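The Grip That Would Not Let Go

When the household handling program at Drovdale suspended its trials in June, the notice to participants ran to a single paragraph. It said that a gripper had failed to release on command, that one person had been treated for bruising, and that work would resume after review. The review, released to members of the program last week, is considerably longer.

The incident itself was brief. An arm fitted with a two-finger gripper had been instructed to pass a folded towel to Malou Skov, a technician at the Drovdale site. She took hold of the towel. The gripper, which should have opened at her first pull, tightened instead and closed on two of her fingers. The stop button cut power to the arm within a second. It did not open the hand, because the hand had been designed to keep its hold when power was lost.

That design choice was deliberate. A gripper that opens when the power fails will drop whatever it is carrying, and the engineers at Bronen, who built the unit, had a glass or a kettle in mind. The reviewers accept the reasoning. Their objection is that no manual release had been fitted within reach of the person being gripped. Ms. Skov was freed after 16 seconds by a colleague with a screwdriver.

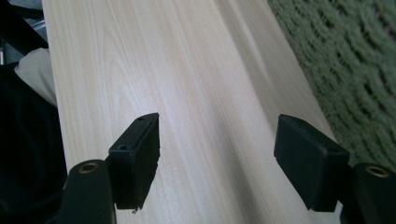 Handing over an object is still taught largely by demonstration, with a person working a hand-held version of the gripper through ordinary tasks at home or in a workshop. The method is inexpensive, and the program had collected 1,676 such demonstrations before the suspension. The review found its weakness in the contact surfaces. Pads of the matte black kind, with their soft, slightly rough faces, are fixed by small screws, and both the pads and the screws are treated as consumable parts. On the Drovdale arm, one pad had worked loose. When Ms. Skov pulled, it shifted, and the software read the movement as a slipping load. Its response to slipping was to squeeze harder.

Guðlaug Holst, who led the review, describes the fault as an ordinary one. "The pad was loose, and a loose pad should never be able to hurt anyone," she said. "We spent very little time on the screw and a great deal of time on why the system trusted it."

Maintenance records gave part of the answer. Pads were to be checked after every 600 closures, but the counter reset whenever the controller was restarted, and it was restarted most mornings. Bent Ásgeirsdóttir, the site manager, had reported the resets in writing. The message was filed as a software request and had not been read by anyone responsible for safety.

The review makes 5 recommendations. Closing force is to be capped whenever a person is within reach, whatever the slip signal reports. A mechanical release is to be fitted to both sides of the hand. The counter will be stored separately from the controller, and the pad screws will be marked with paint so that any turning can be seen. Finally, reports from site staff will go to a named safety officer - a post that Drovdale has now filled.

Trials are due to restart with the force cap and the release in place. Ms. Skov has returned to work and has asked to test the new release herself.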